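How to split a demonstration set before training a grasp policy

Most of the trouble we had with our tabletop grasping results at Gillesell came from the way the episodes were divided up, well before any training run. These are the steps we use now. They assume you already have teleoperated episodes of an arm with a multi-fingered hand, and that each episode has a start time, a task label and a success flag.

What you need

A list of all episodes with their metadata in one table. A fixed random seed. A notebook or text file for the session log. Any training code will do. Ours is called Trirell, but nothing below depends on it.

Step 1. Group the episodes by session

A session starts when the operator sets out the objects and ends when the objects are changed or the arm is recalibrated. Give every session a number and write it into the table next to each episode.

Our set has 659 episodes in 27 sessions. The sessions are uneven. Some were cut short by a calibration fault in February and hold only a handful of episodes. Keep the short ones.

Step 2. Record the object layout

For each session, write down which objects were out, where they stood and which one was the target. A sentence is enough. If the target was the purple cylinder and the green mug was only there as a distractor, say so. We skipped this at first and had to go back through the recordings to fill it in, which took Hrefna Fogh most of a week.

Use the same word for the same object every time. We had "mug" and "cup" for one object, and the grouping script treated them as two. 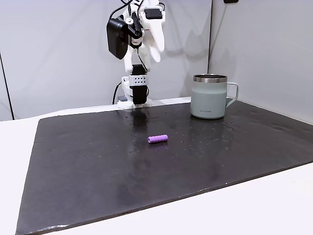 Steinar Mogensen wrote to ask whether the layout notes could be left out if the objects are detected automatically from the first image of each episode. He had tried this on his own set and found that it gave the same groups for all but two sessions.

It can work. Check the output by hand before you rely on it. A detector will give you object names and positions, but it won't tell you which object the operator was asked to pick up, and you need that for Step 4.

Step 3. Hold out whole sessions

Do not shuffle episodes and take a random slice. Episodes from one session share lighting, calibration offset and operator habits, so a random slice puts near copies of the training data into the test set.

Pick sessions at random with the fixed seed until you have enough episodes for testing. We stopped at 69. Save the list of held-out session numbers in a file and do not regenerate it.

Step 4. Check the balance

Count targets and success flags in both parts. If a target shows up in the test part but never in the training part, either move a session or report that target separately. We report it separately.

Look at failures too. Failed grasps tend to bunch up in a few sessions. If all of those land on one side, draw again with a new seed, and write down that you did and why.

Step 5. Train twice

Train one policy on the session split and one on a plain random split of the same size. Leave everything else alone: same learning rate, same number of steps, same image size.

Score both on their own test parts using action prediction error. The random split gave the lower error for us every time. Then run both policies on the real arm with the same list of start positions. On the arm we could not tell them apart, so the lower number had told us nothing about grasping.

Step 6. Report both numbers

Put the session split first and name it as the main result. State how many sessions were held out as well as how many episodes. Readers who work with one operator and one table will want to know both.

Common problems

The session boundaries are unclear. Sort by start time and look for long gaps. Where the log and the gaps disagree, go with the log.

The arm was recalibrated in the middle of a session. Split it and give the second half a new number.

The grouping script drops episodes. Usually a missing label. Ours dropped every episode with an empty operator field until Mikkel Bergmann changed it to stop with an error.

The results change a lot with the seed. Your sessions are probably too few. Collect more short sessions with different layouts before adding episodes to the ones you have.

Last changed 30 April 2026. Corrections to Sille Damgaard.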